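3.2 What we bought, and what we should have bought first

I'll say up front that our budget was lopsided. We spent most of a spring picking the arms and one afternoon picking the grippers, and the grippers are what we kept paying for. The Olline project needed a two-armed robot that could work at a bathroom counter, tidying the small stuff people leave by the sink. Tubes, little bottles, that sort of thing. Our first quote, from Mogensen, covered the robot and left the fingers as a line at the bottom (I skimmed right past it!). Figure 3 shows the kind of work we were buying for, with the right gripper closed on a white squeeze tube and the left one open over the basin. 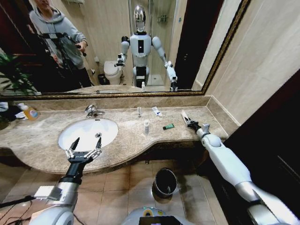
Figure 3. Counter tidying in the Olline bathroom task.

So we went back and split the money by task. A spare set of fingers from Tevus came to $600, and we ordered 2 sets in April. The Stesau service plan was $4000 for the year, which felt like a lot until we priced a single arm repair without it. I'd put both in the first request next time and argue for them early — moving money between budget lines later took us seven weeks, and the robot sat idle for most of that.

We also forgot the room. Bathrooms are tight, cables have to go somewhere, and a mirror over the sink can give a depth camera real trouble. None of that showed up in any quote we got. We now keep a separate line for site costs and fill it in after a visit, with a tape measure in hand. Section 3.3 gives the revised budget.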